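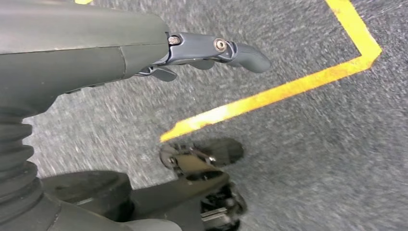
Why keep the runs where the base is still moving, Flirar asked under the previous gallery, when most groups cut them before training? The same comment suggested that a wrist view taken during travel adds storage and very little else.

We keep them for two reasons. The policy has to work out when travel ends and reaching begins, and it can only learn that from recordings which contain both. The second reason is practical: trimming by hand took longer than recording, and two people rarely trimmed the same run at the same point.

Gallery 2: wrist view, carpet area

This page belongs to the Saso collection notes. It covers the wrist channel only. The head channel and the joint logs are indexed separately under Kultar, with matching run numbers.

Wrist view over the floor. Dark grey forearm and hand, fingers partly curled, with the yellow tape turning a corner on the carpet. The carpet is streaked by motion blur; the edges of the tape can still be followed.
Tags: floor, tape, blur, own body in view.

Notes on the set

The set holds 1,371 runs. Of these, 79 are held back for checking and are never shown to the learner. The split is made by session, so that neighbouring runs do not end up on both sides of it. An earlier split made by run gave scores that looked good and meant little.

Each run is a single task from start to stop. The operator gives a start mark, drives the arm and base by teleoperation, and gives a stop mark. Runs with a missing stop mark are kept but flagged. Runs with a missing start mark are discarded, as the logs cannot be lined up with any confidence.

Blur is tagged and not corrected. Sharpening was tried on a small batch and produced false edges along the tape, which the learner then followed. Exposure time is fixed for a whole session – automatic exposure caused jumps in brightness whenever the arm passed over something dark.

The robot's own parts are left unmasked in the wrist channel. Masking removes the fingers as well as the forearm, and finger position in the image turned out to be a useful check on the joint log. Shadows are treated the same way. They move with the body, and a learner that has never met them tends to read them as objects on the floor.

Floor tape is a reference for the operator. No tape position is written into the labels. If a later user wants the tape as a target, it will have to be annotated from the images.

Known faults

Clock drift between the wrist channel and the joint log is corrected at the start mark only. Over a long run the two can separate slightly. Hedegaard reported this first and has a script that re-aligns them on sudden stops – it works well on base motion, less well on slow reaching.

Tag spelling is not consistent in the oldest sessions. Search for both "carpet" and "floor".

Comments on the wrist channel can be left under the gallery index. Please quote the run number.

Home | Galleries | Run index | Tag list | Contact

Related
Gallery 1: head view, same area
Choosing a split by session
Start and stop marks: operator sheet
Kultar index, joint logs
Fixed exposure settings for the wrist channel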